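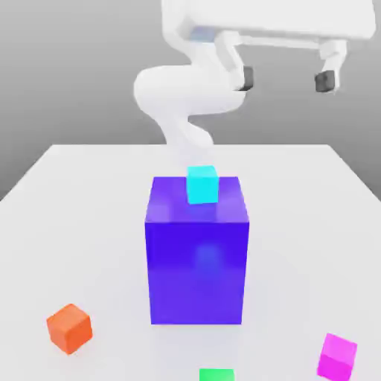
Why does my Cedov label printer leave one blank label after every printed one?

The printer believes the label is longer than it is. Set the label height in the driver to the height of the label plus the gap, run the gap calibration again, and the blank ones will stop in most cases. If they don't stop, read the log under this line, where we needed three more steps.

Filed under: Printing & Labels > Feeding problems
3 comments

Opened by: Zulmira Arruda, dispatch office
Assigned to: Leszek Wilczyńska
Opened on: Feb 22, 2024
Priority: normal, changed to high

Zulmira Arruda
Since we changed to the new rolls, the printer by the packing door gives one good label and then one empty label. The print is clean and in the right position. The same happens from my computer and from the computer of Yee-man. I have turned the printer off and on, and I have opened and closed the cover. We have orders for Kalludano that must leave this afternoon, so for now we are peeling off the empty ones and throwing them away. Please look at it when you can.

Leszek Wilczyńska
Thank you for the clear explanation. Before I come, please tell me two things. Is the new roll the same label size as the old one? And when you press the feed button one time, does the paper stop exactly at the edge of a label, or does it go further?

Zulmira Arruda
The size on the box is the same. When I press feed, it goes over two labels and stops at the edge of the third one.

Leszek Wilczyńska
Then the computers are innocent, because the feed button does not use them. The printer does not see the first gap. I changed the priority to high because of the Kalludano orders.

Step 1. I asked Zulmira to hold the feed button until the light blinks twice, and then release. This starts the calibration. The printer fed a long piece of paper and stopped. Result: the same, one printed and one empty.

Step 2. I came to the packing door and compared the old roll with the new one. The old roll has white backing paper. The new roll has yellow backing paper and it feels thicker between the fingers. The supplier, Cruzado, confirmed by phone that they changed the backing and kept the same article number. I would have liked to know this before.

Step 3. I opened the cover and cleaned the gap sensor with a dry cotton stick. A small piece of old label was glued beside it. After cleaning I calibrated again. Result: better, but not good. Now the empty label came only sometimes. I printed seven test labels and had two empty ones between them.

Step 4. In the printer menu I found the sensor type set to "Auto". I changed it to "Gap" and raised the sensor sensitivity one level. Calibrated again. Result: no empty labels in the next test.

Step 5. Zulmira printed from the shipping program and the empty labels came back! I must say I was surprised. The feed button was correct, the test page was correct, only the shipping program was wrong. I looked at the driver on her computer and the label height was 58 mm, while the template in Jekbridge was made with a longer page. Somebody had added space under the barcode in the template, probably to make room for a return address. With the old rolls this made no visible difference, and I don't fully understand why. I corrected the page height in the template and saved it with a new name.

Step 6. Yee-man printed from the other computer with the new template. Good result. We then let the printer work on the real orders, 200 labels in one run, and there was not one empty.

Settings we have now, for the person who reads this later:
Sensor type: Gap
Sensitivity: one level over the factory value
Label height in driver: 58 mm
Template: the one with "corrected" in the name – please do not use the old one

I leave the ticket open until the next roll is finished. When you put in a new roll, please hold the feed button until two blinks, also if everything seems fine.

Comments (3)

Yee-man Wan
I deleted the old template from the shared folder. A copy is still in my own documents if anybody needs the text of the return address.

Clementina Abreu
We have the same printer in returns and the same yellow rolls. Only cleaning and calibration was enough for us, I did not touch the sensitivity. Can I leave it like this?

Leszek Wilczyńska
Clementina, yes, leave it. If it starts to skip, go to "Gap" first and change the sensitivity only after that. Zulmira wrote to me that the second roll also runs without empty labels, so I am closing the ticket.

Status: Closed
Was this page helpful? 7 people found this helpful
Shares: 3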